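Splitting the marker tracker out of the recorder

The old recorder did everything in one process: camera capture, glove readout, marker detection, disk writes. When the detector took a long time on a bad image, the glove samples queued up behind it and got stamped late. I spent most of March 2021 chasing what looked like a calibration error and was really a 30 ms queue.

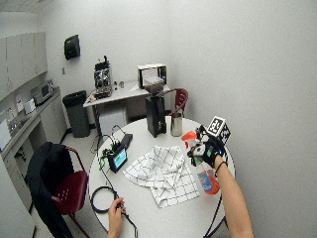 Page 1 of 2

Zorkura, the replacement, runs capture and detection as separate processes with a shared ring buffer of 400 slots. Stamps are applied at read time, before anything else touches the data. The detector may fall behind as much as it likes. It reads from the buffer, solves the cube pose from whichever marker faces it can find, and writes to its own log. A merge step joins the logs afterward by stamp.

The cube solve needed work too. With one face visible, the pose has two solutions that fit almost equally well, and the old code took the lower error every time, so the wrist would flip and flip back. 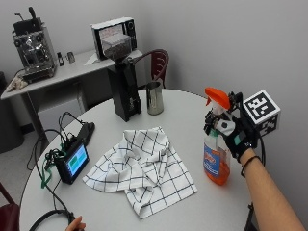 The new code keeps both candidates and scores them against the last accepted pose. If neither is close, it marks the sample as lost and leaves the gap alone. I had an interpolator in there for a while. Margaux Delorme argued for removing it, on the grounds that the planner should see the gaps, and I agreed after reading my own plots.

The gripper camera goes through the same capture path, with a fisheye model in place of the pinhole one. The dark border outside the image circle is masked before feature extraction.
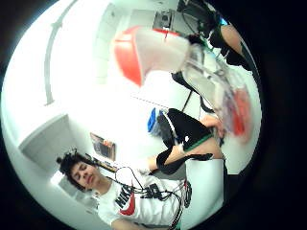
Gripper camera view, before masking.

On the test set of 858 clips, the old solver flipped at least once in 740. I have not rerun the full set with the new one. The first batch is clean apart from two clips where the cube turned edge-on to the camera. 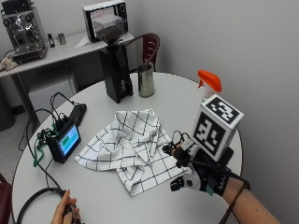
Glove, cube and towel from the fixed camera.

Still open: the merge step loads whole logs into memory, and the config format has no version field. I will fix the second one first.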